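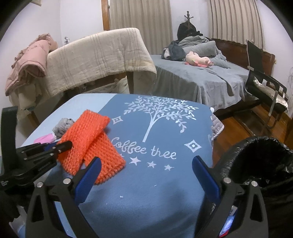 Stretch table cover

A stretch table cover, also called an elastic tablecloth or fitted table cover, is a piece of knitted fabric that grips the top of a table and is held in place by its own tension. It differs from an ordinary tablecloth in having little or no hanging drop. The fabric wraps over the rim, follows the corners and is gathered under the tabletop by an elastic band, a drawstring or a set of straps. Covers of this type are used on dining tables, desks, folding tables, sewing tables and nightstands. They are sold in plain colors and with printed designs.

The blue cover shown at the head of this article is on a table in a bedroom. It has a white tree and the words "Coffee tree" in a cursive style, with a row of white stars under the lettering. One part of the cloth is a much paler blue, and the line between the two shades runs on a diagonal. An orange mesh item is folded on top of it, with a crumpled gray cloth behind.

Names

"Stretch cover" and "fitted cover" are often used for the same product, though some sellers keep them apart. In that stricter use, a fitted cover is cut and sewn to the size of one particular table and may be made of a fabric with no give at all, such as vinyl or canvas. A stretch cover is made slightly smaller than the table and pulled to size. "Table skin" is an older trade word, now mostly heard from party rental firms. "Table sock" normally means the small knitted cap put on the foot of a table leg, but it turns up now and then as a name for the full cover.

A table skirt is a separate thing. It hangs from the rim to the floor and leaves the top bare, or is used with a topper.

Construction

Most stretch covers have two main parts: a panel, which lies on the tabletop, and a band, which goes over the rim and under it. In the simplest kind there is no seam between the two. A single piece is cut with rounded corners and a channel is sewn along the edge to hold the elastic. This one-piece cut suits tables with rounded corners, where the fabric can lie tight with few wrinkles. On a sharp corner it tends to leave a small pleat on the underside.

The second kind is boxed, with a seam running all the way around the rim. It gives a cleaner line on square-edged tables but must match the table more closely. If the seam sits too high it shows on the top, and if it sits too low it twists.

The third kind has legs. It is cut like a loose box that reaches the floor, with a pocket at each corner for the foot of the table leg. Covers with foot pockets are common at trade fairs and catered events, on folding tables 6 feet long, and are rarely used in homes.

Fabric

The usual cloth is a polyester knit with a small share of elastane, also called spandex. Polyester holds printed color well and dries quickly. The elastane lets the cloth return to shape after it has been pulled. Heavier covers use a double knit, which hides the surface below and wears better at the corners. Thin covers may let a dark tabletop show through, mainly where the cloth is stretched furthest.

Some covers have a water-resistant finish. The finish makes spills bead for a time, but it does not seal the needle holes or the gaps in the knit, and a spill left standing will reach the table. It also weakens with washing. Covers backed with a film are more reliable against liquid, though they stretch less and feel stiffer to the hand.

Cotton knit covers exist and are softer. They lose their grip sooner.

Printed designs

Plain covers are sold for offices and events. Household covers are more often printed. Common subjects are leaves, trees, flowers, geometric shapes, stars, checks, and short words or phrases in English. The wording is chosen for its look as much as its meaning, and it may have little to do with the picture beside it. Lettering in a script style, set at a slight slant, is frequent.

Two layouts are used. In an all-over print the same motif repeats across the cloth, so that any part of it can be cut to any size. In a placed print the main motif appears once, or once in each section, and the cover has to be cut so that the motif lands where it is wanted. Placed prints waste more fabric. They also have a right way up, and this matters on a table used from one side only. Color blocking, with a large area of one shade meeting another along a straight or slanted line, is often combined with a placed print.

Stretching changes the print. A motif in the middle of the panel widens a little in the direction of the pull, and motifs near the rim may bend over the edge. Designers at the Parisi print works in Natevthorpe, a maker of knitted household goods, draw lettering narrower than it is meant to look on the table. Ginevra Amato, who drew patterns for the firm, described the allowance in her handbook Cloth Under Tension and advised against putting any straight line within a hand's width of the rim. Her advice was widely ignored, and striped covers remain popular.

White print on a dark ground is usually made by printing the dark color around the shape and leaving the cloth bare. The white areas are therefore the base fabric, and they show stains sooner than the rest.

Sizing

Covers are sold by the length and width of the tabletop. A rectangular cover marked 60 inches is meant for a top 60 inches long and will normally take one a few inches shorter or longer. Beyond that range the cloth either sags in the middle or pulls so hard that the elastic creeps up over the rim. Round covers are sold by diameter.

Thickness of the top is often left off the label. A thick top uses up more of the band, and a cover that fits a thin folding table may slip off a heavy one of the same length and width. Tables with an apron close to the edge can be awkward too, as there is little space for the elastic to tuck under.

Fitting

The cover is laid over the table with the print facing the right way. One corner is hooked under, then the corner diagonally across from it, then the other two. The sides are smoothed outward from the center with the flat of the hand, and the elastic is run through the fingers underneath to take out any twists. Where there is a drawstring, it is pulled and knotted last. A table standing against a wall has to be moved out first.

Drop-leaf and extending tables are difficult to cover this way. Most owners fit the cover to the size they use daily and take it off when the leaf goes in.

Use

On a dining table the chief benefit is that the cloth does not slide and cannot be tugged off by a child or caught in a lap. On a work table it gives a soft, quiet surface that small objects do not skid across. It also covers scratches, stains and mismatched tops. In bedrooms and rented rooms the cover is often chosen to match curtains or bedding, or simply to hide a plain table.

There are drawbacks. The surface is slightly springy, and handwriting on a single sheet of paper is harder on it. Crumbs, lint and scraps of thread cling to the knit and show plainly against dark colors. Rough things laid on the cloth, such as netting, hook-and-loop tape or unglazed pottery, can catch the loops and raise snags. Hot pans will mark or melt polyester, so a trivet is needed — a folded towel is not always enough.

Care

Loose bits are shaken off outdoors or lifted with a damp cloth or lint roller. Most covers can be machine washed in cool water on a gentle cycle, turned inside out to protect the print. Fabric softener coats the fibers and weakens both the stretch and any water-resistant finish. Bleach damages elastane. Covers are hung to dry over a rail, away from strong heat, and seldom need ironing, since putting the cover back on the table takes out most creases.

A snagged loop should not be cut. It can be drawn through to the back with a needle or a fine crochet hook. A channel that has lost its grip can be opened at the seam and threaded with new elastic. Corners usually wear out first, and a worn cover can be cut down for a smaller table or used as a dust sheet.

Manufacture and trade

The cloth is knitted in wide tubes or flat lengths, set with heat, printed, and cut in stacks. Sewing is limited to the edge channel on most models, and this keeps the price low. The Natevthorpe works, at its busiest, finished 900 covers a day during August, when orders for the fall season were filled. Its Cernirex line, a double knit sold in solid colors, was made for offices and schools. The Drerusden pattern book lists 2000 printed designs for tables and chairs together, many of them the same drawing in different colors.

Matching chair covers in the same fabric are often sold with the table cover as a set.

See also

Tablecloth
Table skirt
Slipcover
Oilcloth
Elastane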